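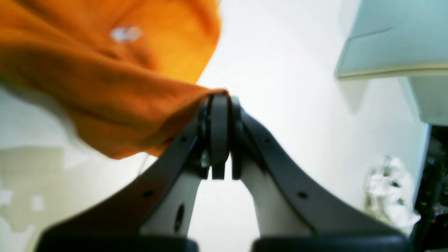 Brurnwood, October 21, 2021

Craft box club, parents' meeting. Minutes taken by Mereana Ruddock.

1. Subscriptions. The Oren boxes are paid up to February. The balance is $1,035, up from $1,029.

2. Age groups. Several parents find the Oren kits too easy for children over 8.
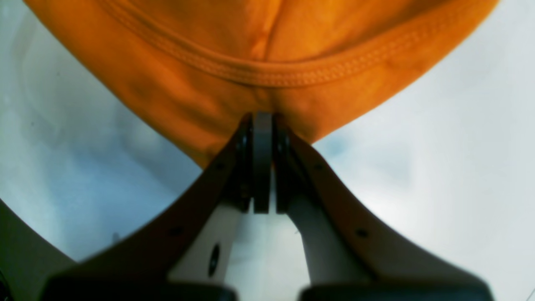

Gerrit Buthelezi asked whether the older ones could try Nkuna kits instead - his son finishes an Oren box before dinner.

Agreed to order 2 Nkuna kits as a trial.
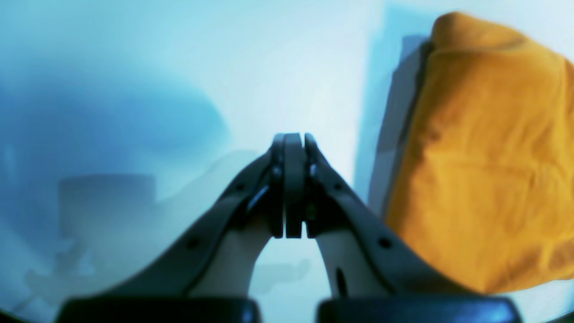

The younger group stays with Oren for now.

3. Missing parts. Ziltiteo has been emailed again about the glue sticks. No reply yet.

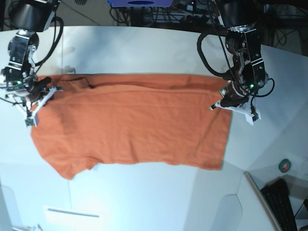
Mereana will phone them on Monday.

Meeting closed.

3 shares
0 comments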